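Vestov Building Trades Course, Unit 8: Joints Between Unlike Materials
Handout, 25 Jun 2024

Read this before the site visit at Sokcombe. Bring a tape and a pencil.

## 1. Why joints move

Every material changes size a little with heat and moisture. Wood moves mostly across the grain. Stone and tile move very little. Metal moves with heat and hardly at all with damp. Where two of these meet, the joint has to take up the difference, or a crack will show along it.

## 2. Choosing the joint

- **Open gap.** Cheap and easy to inspect. Collects dust.
- **Flexible sealant.** Suits kitchens and baths. The gap should be clean before filling.
- **Trim strip.** Covers an uneven edge. Fix it to one side only, so the other side can move.

On the Castillo job the plans called for 3 mm gaps at the wall panels. Several were closed up tight during fitting and had to be recut.

A strip between a slab and wall panels gets hand work along the joint.
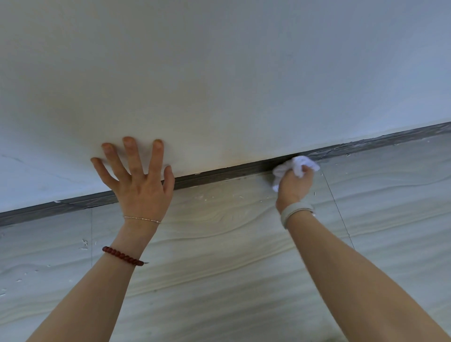 ## 3. Sealant in practice

Sealant should stick to two faces and never to the back of the gap. In deep gaps, push in foam backer rod first. Tool the bead within 15 minutes, or sooner if the label says so.

## 4. For next time

Read the Zekutov case notes and answer in a few lines:

1. Which joint failed first?
2. Was the gap too narrow or the filler too stiff?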